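# The Nulatik 2 spotting scope, after a spring and summer on the estuary

I bought the Nulatik 2 in March, when my old scope finally gave up its focus ring on a very cold sea wall, and I promised a few people at the hide that I'd write something once I'd used it properly. It's now July, and I've had it out in sleet, in haze, in that horrid flat white light we get over the mud, and on a few perfect mornings as well. So here we are, and I'm sorry if I go on a bit.

Most of my watching is done at Gondach, where the river widens out and the waders come up to the shingle as the tide fills. It's a big place. The nearest birds can be close enough for binoculars and the furthest are brown specks on a brown bank, and you spend a lot of time deciding whether one speck is a knot or a dunlin standing awkwardly. A scope earns its keep there like nowhere else I know.

## First impressions

It's lighter than I expected. I carry mine along the wall from the car park, a good long trudge with a flask and a sandwich box, and by the end of it my shoulder used to let me know all about it. With the Nulatik I can get to the second hide without swapping sides. The rubber coating is grippy even with gloves on, and the little sliding hood at the front is stiff enough to stay where you put it (my last one crept back every time I tipped the scope down, and I got very tired of it).

The eyepiece is angled, which I wanted. If you watch a lot of raptors going over you may prefer a straight one, and plenty of people do. I'm fairly short and often let taller friends have a look, and with an angled scope everyone just bends a little.

## The view

Lovely in the middle. The first bird I put it on was a curlew, bill-deep in the mud, and I could see the fine barring on the flanks and the pinkish base of the lower mandible with no trouble at all. Colours look natural to me, perhaps a touch on the warm side, and redshanks' legs are the proper orange-red and not that tomato shade cheaper glass can give them.

Towards the edges it softens, and more so as you zoom in. I don't mind this much because I keep the bird in the centre anyway, but if you like to scan slowly across a big roost at high power you'll notice it. At the top of the zoom the picture dims as well. One evening in April I had godwits coming in at dusk and found myself winding back down again and again to get some light in.

There's a bit of purple fringing on white birds against dark water. Little egrets show it worst. Avocets too, round the edge of the back, though I had one pair feeding right under the hide for most of an afternoon and was enjoying them far too much to fuss!

## Focusing

It has two wheels, one coarse and one fine, side by side on top of the barrel. This took me a good fortnight to get used to. I kept grabbing the wrong one and sending a perfectly sharp ringed plover off into a blur, usually just as somebody had asked me to hold on to it. Now my fingers know where they are and I wouldn't go back to a single ring. The fine wheel is smooth and slow and lets you chase a tern that's fishing steadily along the channel – not easy, but you can do it.

In the sleet both wheels got a little stiff. They loosened again once I'd had the scope indoors for the evening.

## Counting with it

I help with the monthly wader count, and on our best tide this spring I put down 1950 knot on the far bank, while my neighbour in the hide had settled on 2000. Knot pack in so tightly that I was pleased we were that close. The wide end of the zoom takes in a good stretch of bank, and I could work along it in blocks without losing my place. The oystercatchers are easier, bless them. They came to 1000 exactly, which looks made up on the sheet but really was what I got.

## Case and tripod

The padded case is the weak point. The zip runs the wrong way for an angled scope, so you have to half undress the thing to reach the eyepiece, and the strap has a plastic clip I don't trust. I've replaced mine with a Panyasiri strap, plain webbing with a metal clip, and I'm much happier.

It sits nicely on my elderly Zostton tripod. The foot fitted the plate straight away, and there's hardly any wobble unless the wind gets up properly.

## Would I buy it again?

Yes, I think so. If you mostly watch at close range, from a garden or a woodland hide, it's more scope than you need, and I'd put the money into better binoculars. For anyone who stands on a sea wall staring at distant mud, it's a very good companion at the price. Try the focus wheels before you pay, and budget for a new strap. I'm keeping mine by the back door, ready for the return passage, with the first greenshanks due any time now.
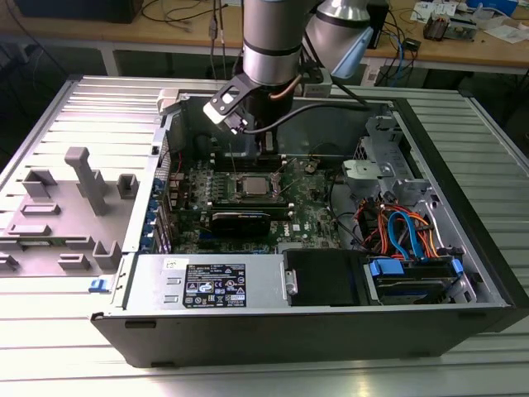
*Robotic arm over an open desktop computer*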